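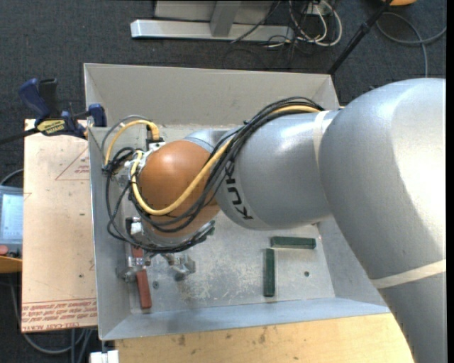

Kullcombe, August

Chapter 6
Reaching Into a Bin: Planning Motion Near Walls

By now you have spent five chapters with an arm that lives in open air. You have worked out where its tip is from its joint angles, you have gone the other way and found joint angles for a tip you wanted, and you have drawn nice smooth paths between one pose and the next. If you did the exercises at the end of Chapter 5 (and I do hope you did, even the long one), you have a small planner of your own that will carry a gripper from here to there without complaint. In this chapter we are going to put walls around it, and I think you will be surprised how much of your planner has to grow up as a result.

A bin is a humble thing, just a floor and sloping sides, and yet it is one of the best teachers I know. Two green blocks lying on a metal floor look like an easy pick. You could do it with your eyes half closed. But your own arm is thin and soft, and your wrist bends in ways you have never had to think about. An industrial arm brings its whole bulk along with it – the big rounded joints, the cables looped along the outside, whatever is bolted to the end – and every bit of that has to stay clear of the sides while the tip goes about its business.

So the first thing we need is a new question. Until now we have asked, "Can the tip get to this point?" From here on we ask, "Can the entire arm be in this pose, and in every pose on the way to it?" The second question takes far more computing, and most of this chapter is about ways to answer it quickly enough to be useful.

Our running project is the Statine planner, which you will build up piece by piece. Section 6.1 wraps each link of the arm in simple shapes, mostly capsules, and checks them against the flat faces of the bin. Section 6.2 deals with cables, which are a nuisance to model, and which we will treat in a plain and slightly cowardly way by making the capsules fatter. A margin of 20 millimeters is our starting value, and you will get to see what happens when you shrink it to 2. Section 6.3 brings in random sampling, and Section 6.4 looks at blocks lying close together, where the order in which you pick them starts to matter.

You will also need the Pristamby data set, which holds 430 bin layouts, each with the block poses written out in a text file. Please load the first 100 and look at a few of them before you read on. Plot them, turn them around on your screen, and try to guess which ones will give your planner trouble. Write your guesses down somewhere! We will come back to them in Section 6.4.

Before you begin

You should be comfortable with joint space (Chapter 3) and with the distance between a point and a line segment (Chapter 2). If that second one has gone a bit foggy, take a few minutes with it now, as the capsule test in the next section leans on it from the very first line.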